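Textile Care and Wardrobe Work, Unit 2
Handout: Hanging garments with an elastic waist
Prepared by Yamila Ledesma, revised 11/02/2024

Please read before the practical in room 528. Bring one pair of shorts or a light skirt from home, clean and already dry.

1. Which hanger

In the first unit we used the clip hanger for trousers with a firm waistband. For a soft, gathered waistband the clips are not always a good choice. They press two marks in the fabric, and the part between them falls down in the middle. In the laundry at Esside, where I did my own training, we put a plain hanger inside the waist and let the elastic hold it. The thin wire hanger is good for this because it takes little space on the rail. For heavy fabric, for example winter track pants, please use a wider one.

Check the hanger first with your fingers. The end of the wire must be smooth, and the coating (if there is one) must not be broken. Bare wire can leave rust on a garment that is still damp.

2. How to do it

Close the cord or button if the garment has one. Find the care label and read it, even if you think you know the colour and fibre. Hold the waistband at one side and bring in one corner of the hanger. Then stretch the waistband to the other side until the second corner is in. Stretch only as much as you need – old elastic does not come back.

The hook stays up and free above the fabric. The two legs should fall beside each other without a twist. Small wrinkles you can smooth with the flat hand, from the waist to the hem. Deep wrinkles need steam or a fine mist of water, and this we will do in the second hour.

3. Common mistakes

The front and the back are not level, so the garment hangs crooked. The pocket lining is caught between the wire and the elastic. The student pulls on the leg to correct the waist, and the seam suffers. Sheldon Gauthier's notes on seams (shelf 827 in the reading room) explain this last point better than I can.

4. For your workbook

Write half a page on two garments from your own wardrobe: which hanger you chose, and how the waistband looked after one night. Drawings are welcome and the colour of the pen is free. Give the pages to Manaia Hinds at the front desk.

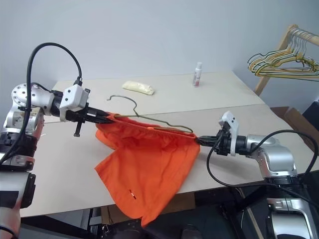

Fig. 1. Orange shorts with a gathered waistband on a thin wire hanger, hook above the fabric.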